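Furniture workshop, notebook of the Dimitriou reading room refit
October, entry begun 8:40 a.m.
Entered by M. Margaritis

Work resumed on the furniture returned from the ground floor. The previous entry closed with the seat frames, and those are complete except for the two held back for glides. The present entry concerns white panels, edge finishing and the order in which pieces go back upstairs.

Stock check before starting. The cleaning solution supplied by Irance is sufficient for the week. The shelf labels in bay 4 still refer to the former Breron fittings and should be replaced when the bay is next emptied. The long straightedge was found behind the drying rack and has been returned to its hooks. Colleagues are asked to hang it by the hole and not to stand it on end.

The Pranevus order for replacement edging arrived in part. The delivery note lists 137 meters and the rolls received come to 88, leaving 49 meters outstanding. The supplier has been notified under job number 767. No panel is to have its edging stripped until the balance is in the building. Sections that are lifting may be held with low-tack tape in the meantime, applied from the face toward the edge and dated in pencil.

Cleaning trial, first round. Three cloths were compared on the spare offcut: plain cotton, microfiber, and the blue weave left over from the glazing job. The cotton left lint in the corners. The microfiber was satisfactory when damp and dragged when dry. The blue weave dulled the surface after repeated passes and has been withdrawn from use on white finishes. Solution was applied to the cloth only. Liquid standing along an edge can enter behind the strip, and two shelves were lost that way last spring. 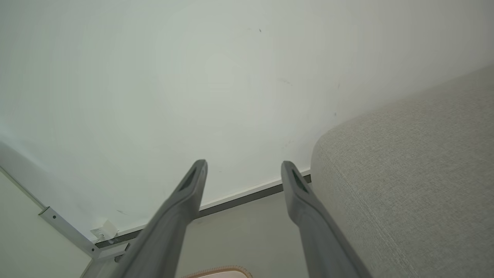 The marking policy for white surfaces needs to be settled before the second round. At present each of us decides at the bench what is dirt, what is damage and what may be left alone, and the cards do not agree with one another. I propose that each mark be entered by position first and by cause only after cleaning has been attempted. A broad white face such as this one, plain for most of its extent, would be carded as follows: small dark speck; faint gray smudge; short dark mark close to the metal framework. The smudge should be tried first with a damp cloth. The speck and the short mark should be examined under the hand lens before anything is rubbed, in case either is a chip. The dark gray edge strip and the thin pale line beside it are to be carded separately from the face, as they will be treated under the edging job.

Upholstered pieces. Where upholstery sits close to a panel edge, it is to be covered before cleaning begins. The covers are in the second cupboard, folded by size. Solution on fabric is to be blotted and reported the same day. The fabric cards are kept in the green folder and should not be filed with the panels.

Metal framework. Wipe down with a dry cloth first, then inspect the joints. Fastenings are to be checked by hand only. Two threads were stripped last month with the powered driver, and inserts had to be fitted. If a joint moves, tie a tag to it and leave it for me.

11:15 a.m. Second round begun on the offcut with the revised dilution. Drying time set at 10 minutes between passes. The result was even under the bench lamp, with a slight haze under daylight at the window end. The haze cleared with a second wipe of plain water. Dilution accepted for general use and written on the lid of the container.

2:30 p.m. The upstairs room will not be ready to receive furniture until the floor finish has cured. Pieces already passed are to stay on blankets along the north wall, faces inward, with the cards taped to the framework and never to the white surface.

Outstanding: balance of edging from Pranevus; new labels for bay 4; glides for the two seat frames; decision on the carding order, for which comments may be penciled in the margin of this page.

M.M.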